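Starik-AG: Häufige Fragen

Ich bekomme jede Woche dieselben Mails, manchmal auch dieselbe Mail zweimal, und darum schreibe ich die Antworten jetzt einmal ordentlich auf. Wer danach noch etwas wissen will, darf mir natürlich trotzdem schreiben! Ich leite den Kurs im dritten Jahr und habe beim ersten Durchgang selber noch nicht gewusst, wo bei so einem Arm der Nullpunkt liegt, also keine Hemmungen.

Was ist Starik überhaupt?

Starik ist unser freiwilliger Robotikkurs am Nachmittag, offen für alle, die in Skonden zur Schule gehen. Wir arbeiten mit zwei Roboterarmen, die sich gegenüber an einem Tisch stehen, und bringen ihnen bei, gemeinsam Dinge zu greifen, zu drehen und einander zu übergeben. Klingt nach wenig, füllt aber locker ein ganzes Schuljahr. Der Name stammt noch aus der ersten Gruppe, und ich habe bis heute drei verschiedene Erklärungen dafür gehört. Ich glaube keiner davon.

Muss ich programmieren können?

Nein. Ein bisschen Python schadet nicht, aber die meisten fangen ohne an. In den ersten Wochen führt ihr die Arme sowieso fast nur von Hand über die Fernbedienung, und wer dabei merkt, dass er seine Bewegungen lieber als Zahlenliste sehen möchte, landet ganz von selbst beim Code. Umgekehrt haben wir auch schon Leute gehabt, die super programmieren und beim Steuern schier verzweifelt sind (ich gehöre ein wenig dazu).

Ab welchem Alter kann ich mitmachen?

Ab der 2. Klasse der Oberstufe. Jüngere Geschwister dürfen am offenen Nachmittag im Mai zuschauen und auch mal selber greifen lassen, aber für den normalen Kurs brauche ich Leute, die anderthalb Stunden an einer Sache dranbleiben mögen.

Was kostet das?

100 Franken pro Semester. Damit bezahlen wir Ersatzteile, Kabel und die Greiferfinger, von denen wir erstaunlich viele verbrauchen. Wenn der Betrag ein Problem ist, reicht eine kurze Mail, und wir finden eine Lösung, ohne dass ihr mir eure halbe Lebensgeschichte erzählen müsst.

Was machen wir in einer Stunde konkret?

Meistens starten wir mit einer Aufgabe, die auf einen Zettel passt. «Hebt das Teil an und haltet es über der Tischmitte.» «Gebt es dem anderen Arm.» «Legt es mit der Öffnung nach hinten wieder hin.» Dann steuert eine Person, eine schaut auf die Kraftwerte, eine schreibt Protokoll, und nach ein paar Durchgängen wird gewechselt. Das Protokoll ist unbeliebt, ich weiss. Aber ohne Protokoll streiten wir uns eine Woche später, ob der Greifer beim vierten oder beim fünften Mal abgerutscht ist, und diesen Streit hatten wir wirklich schon oft genug.

Im Moment sind wir beim Kapitel unförmige Gegenstände. Würfel und Becher kann jeder, da stimmt der Griff fast egal wo man ansetzt. Spannend wird es bei Sachen, die gebogen sind, an denen etwas herunterhängt und bei denen die Finger nur an wenigen Stellen richtig fassen. Der rechte Arm hält so ein hufeisenförmiges Band mit Metallschlaufen an der Aussenkante, und der linke Greifer ist leer und offen. Die Übergabe von rechts nach links ist genau die Aufgabe, an der sich die Gruppe in diesem Semester die Zähne ausbeisst. 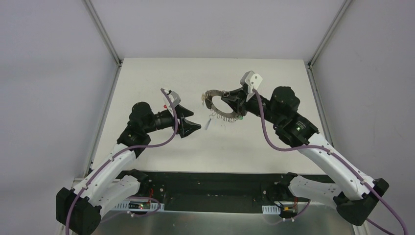

Aurelia Stöckli meinte neulich, man solle die Übergaben gar nicht so früh üben, sie habe in ihrem Semester zuerst wochenlang nur Aufheben und Ablegen gemacht und sei damit am Ende schneller gewesen als alle anderen. Zwei Arme gleichzeitig überforderten am Anfang einfach den Kopf, man schaue immer auf den falschen. Ich sehe das ein Stück weit auch so! Trotzdem lasse ich die Übergabe im Programm, weil die Leute genau dafür kommen, und wer lieber länger beim einzelnen Arm bleibt, bekommt von mir dafür jederzeit Platz. Im neuen Semester probiere ich eine Mischform aus, also erst ein Arm pro Person, dann zu zweit, und erst danach beide Arme in einer Hand.

Warum nehmt ihr keine Saugnäpfe?

Die Frage kommt immer von den Vätern, hihi. Saugnäpfe sind toll, wenn etwas glatt und flach ist. Unsere Sachen sind das selten. Mit einem Greifer aus zwei Fingern lernt man ausserdem viel mehr darüber, wo ein Gegenstand seinen Schwerpunkt hat, und man sieht ziemlich direkt, wenn man danebenliegt.

Was passiert, wenn ich etwas kaputt mache?

Dann schreiben wir es ins Protokoll und reparieren es zusammen. Im Ernst, das gehört dazu. Fingerspitzen brechen, Kabel scheuern durch, und einmal hat jemand (ich) die Geschwindigkeit falsch eingetragen und der Arm ist mit Schwung in die Tischplatte gefahren. Bezahlen muss das niemand aus dem eigenen Sack. Was ich nicht lustig finde, ist heimlich Zurückstecken und nichts sagen, da suche ich dann nämlich den ganzen Abend.

Ist das gefährlich?

Mit den Regeln nicht. Solange ein Arm Strom hat, bleiben die Hände draussen. Haare zusammen, Bändel vom Kapuzenpulli rein, und der Notstopp gehört der Person, die gerade nicht steuert. Diese Einteilung ist mir wichtig und darüber diskutiere ich auch nicht. Die Einführung dauert am ersten Nachmittag eine knappe Stunde, und wer sie verpasst, holt sie nach, bevor er an die Fernbedienung darf.

Warum muss ich die Kabel anschauen, bevor wir anfangen?

Weil ein Kabel, das sich am Gelenk verhängt, euch sonst mitten in der Bewegung stoppt. Die Kabel laufen bei uns aussen an den Armen entlang und brauchen genug Spiel, damit sich das Handgelenk drehen kann. Zu straff ist schlecht, eine riesige Schlaufe ist auch schlecht. Fahrt den Arm vor dem Start einmal langsam in beide Endlagen und schaut zu, was das Kabel macht. Nach ein paar Wochen macht ihr das automatisch.

Was ist das Flikcombe und muss ich da mit?

Flikcombe ist der Wettbewerb, auf den wir hinarbeiten, und nein, niemand muss. Dort bekommt jedes Team einen Gegenstand, den es vorher nicht gesehen hat, und hat eine feste Zeit zum Ausprobieren. Danach wird gewertet. Maximal gibt es 100 Punkte, wobei ein sauber geführtes Protokoll mitzählt (ich sag ja nur). Letztes Mal sind wir an der Übergabe gescheitert und waren trotzdem bester Laune, weil der Griff davor so schön war. Die Teams bestehen aus 3 Personen, und ich stelle sie erst nach den Frühlingsferien zusammen, wenn ich gesehen habe, wer gut miteinander kann. Wünsche nehme ich entgegen, Versprechen gebe ich keine ab.

Kann ich eigene Gegenstände mitbringen?

Unbedingt! Je komischer, desto besser. Nur bitte nichts Zerbrechliches, nichts, was ausläuft, und nichts, an dem euer Herz hängt. Vorher kurz wiegen wäre nett, denn bei schweren Sachen schaltet der Arm in der Streckung ab und ihr steht enttäuscht daneben. Wer etwas Weiches bringt, soll sich auf eine lange Stunde einstellen. Stoff hat in meinem Kurs bisher noch fast jeden Plan über den Haufen geworfen.

Was hat die Werkstatt Schwaiger damit zu tun?

Schwaiger fräst uns Halterungen und lässt uns an der Standbohrmaschine arbeiten, wenn etwas nicht in unseren Raum passt. Dafür putzen wir nachher gründlich. Wer ein eigenes Greiferteil entwerfen will, macht zuerst eine Skizze mit Massen, zeigt sie mir, und dann gehen wir gemeinsam rüber. Bitte nicht alleine mit einer Serviettenzeichnung dort auftauchen, das hatten wir schon, und die Masse fehlten komplett.

Bekomme ich eine Note oder eine Bestätigung?

Eine Note nicht. Eine Bestätigung schon, wenn ihr das ganze Semester dabei wart und zumindest ein Protokoll von euch in der Ablage liegt, das eine andere Person versteht. Einige haben aus dem Kurs heraus ihre Abschlussarbeit geschrieben, das freut mich immer riesig. Meldet euch damit aber früh, ich lese gerne gegen und brauche dafür ein bisschen Zeit.

Ich kann erst später dazukommen, lohnt sich das?

Ja, bis zur Semestermitte klappt das gut. Danach wird es zäh, dann sind alle schon an ihren eigenen Aufgaben und ich kann nicht mehr so in Ruhe einführen. Schreibt mir einfach, wann ihr könnt, und ich sage euch, ob es noch passt oder ob ich euch für den nächsten Durchgang vormerke.

Wie melde ich mich an?

Per Mail über das Sekretariat, Betreff «Starik», mit Name, Klasse und einem Satz dazu, was ihr gerne greifen lassen würdet. Der Satz ist freiwillig, aber ich lese ihn als Erstes.

Zuletzt aktualisiert: 12. Februar 2021

Das könnte dich auch interessieren
Protokollvorlage und Beispiele aus dem letzten Semester
Packliste für das Flikcombe
Sicherheitsregeln im Robotikraum
Offener Nachmittag im Mai: Programm
Greiferfinger selber zeichnen, Teil 2

Kontakt | © Starik-AG Skonden | Nach oben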